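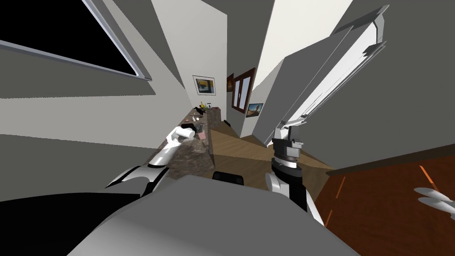 What Is an Interest Group?

Suppose your town wants to close the swimming pool. You think that's a terrible idea. You could write to the mayor by yourself, or you could find other people who agree and speak up together. A bunch of people who join up to change a rule or stop one from changing is called an interest group.

There are groups for hunters, bike riders, teachers, dog owners and people who make cheese. Some are tiny. Some have offices in Washington and pay people to talk to lawmakers all day. Those people are called lobbyists.
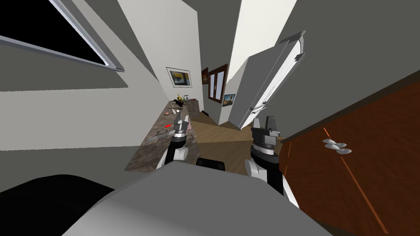

Groups like to tell you how big they are. Be careful with that. When a group says "we speak for 2,270 families," ask how it knows. Did every family pay to join? Or did they just sign up for a free sticker at the fair?

In the town of Hemer, a group called Friends of Uler Creek said it had 600 members. Carolina Barreto, who was in sixth grade, asked to see how that was worked out. Only 49 people had paid their dues that year. The rest were names on an old mailing list, and a few of them had moved away. 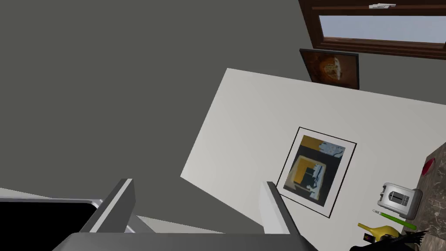

Does that mean the group was lying? Maybe not. "Member" is a slippery word, and each group gets to decide what it means. But 49 people and 600 people are not the same size of crowd - and the town council might listen harder to one than the other.

Watch out for the word "everybody" too. "Everybody wants this law" is almost never true. If everybody wanted it, there would be no need for a group to push for it.

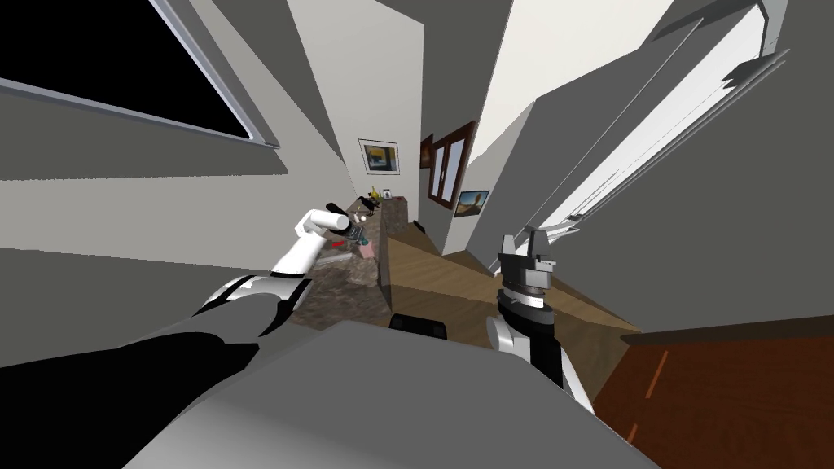 Questions to Ask

Who pays for the group? Money can come from members, or from one company with a lot to gain. A good group will tell you.

What does it want changed? "We want a better town" doesn't tell you much. "We want the pool open until November" does.

Who disagrees? Go and read what they say. They may be stretching things as well.

Can you join? Some groups take kids, but many make you wait until you're 16 or older to vote in their meetings.

More for Young Readers
What Does a Town Council Do?
How a Petition Works
Who Pays for Yard Signs?
Writing a Letter to Your Mayor
Why Do Clubs Charge Dues?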